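Early repayment on a peer-to-peer loan: what happens to the interest I was promised?
Surketti Community Help — Lending and Borrowing

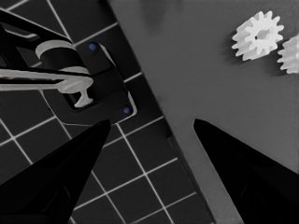 Posted by Sigita Lepik

I hold a small portfolio of personal loans on the Bramer platform, built up over the past year. In May one of my larger holdings, a loan with a term of 60 months, was repaid in full by the borrower after only 14 months. The principal was returned to my holding account together with interest up to the day of repayment, and the loan was then marked as closed.

My difficulty is that the projected return shown when I bought into the loan was based on the full term. I put $2000 into it on the strength of that projection. The statement now shows much less interest than I had planned for, and I cannot find any line for a prepayment charge paid by the borrower. I would be grateful if members could advise on the following. Is the platform required to make up the difference? Should a charge have been collected from the borrower and passed on to me? And is there a sensible way to limit this in future? I have read the lender agreement, but the section on early settlement refers to a separate schedule which I have not been able to locate.

Posted by Roel Nijs

The short reply to your first point is that a projected return is an estimate and is very unlikely to be a promise. Most lender agreements state this in the opening definitions. Interest is owed for the time the borrower has the use of the money. Once the principal has been returned, no further interest builds up, and in the usual arrangement neither the borrower nor the platform owes you the remainder.

With regard to a prepayment charge, this depends on the borrower's loan contract, which is a different document from your lender agreement. Many consumer loans are sold on the basis that they may be repaid early at no cost. If the contract carries no charge, there is nothing to pass on. If it does carry one, the schedule you mention should state how the charge is divided. You are entitled to ask for that schedule in writing, and I would suggest that your message include the loan reference, the date of closing and the exact section number that refers to it. Keep a copy of the reply with your statements.

Please also check two matters on the statement itself. First, confirm that interest was calculated up to the day the funds were received from the borrower, and ask how any gap between that day and the day your account was credited has been treated. Second, confirm whether a servicing fee was taken from the final payment. On some platforms the fee is a share of interest only, while on others it is taken from the whole payment, and on a full early settlement the second method can cost the lender a noticeable sum. The fee table in force when you bought the loan is normally the one to go by, although the agreement may allow for changes.

As for the future, prepayment risk cannot be removed. It can be reduced by spreading funds over a larger number of loans and by mixing terms. Borrowers with good credit tend to refinance when rates fall, and this is also the time when a lender can expect less on money that is lent again. A yearly return worked out on the funds in use will give a fairer view than the total interest first projected.

Posted by Laine Raudsepp

Same thing happened to me with 4 loans. No charge was paid on any of them. Turn on auto-reinvest so the money does not sit there.

Posted by Indrek Kazlauskienė

I agree with the first reply, with one caution on the second. Automatic reinvestment places returned funds at whatever rate is on offer that day, and the loans chosen may run for longer than you wish. Before switching it on, members should set a minimum rate and a maximum term, where the platform permits it, and should keep back any amount they expect to need.

A further point concerns loans bought from another lender on the resale market. If you paid more than the outstanding principal, an early settlement returns the principal only, and the extra amount you paid is lost — in some cases this is more than the interest received. The original post does not say how the loan was acquired. If it was bought at a premium, the purchase record should be kept with the closing statement, as both may be needed when the year's tax return is prepared. A tax adviser can confirm how the loss is to be treated.

If the written request for the schedule is not answered within the period given in the platform's complaints procedure, the matter may be raised as a formal complaint. The request should be limited to the missing document and the fee calculation, and any question about lost future interest is better sent separately.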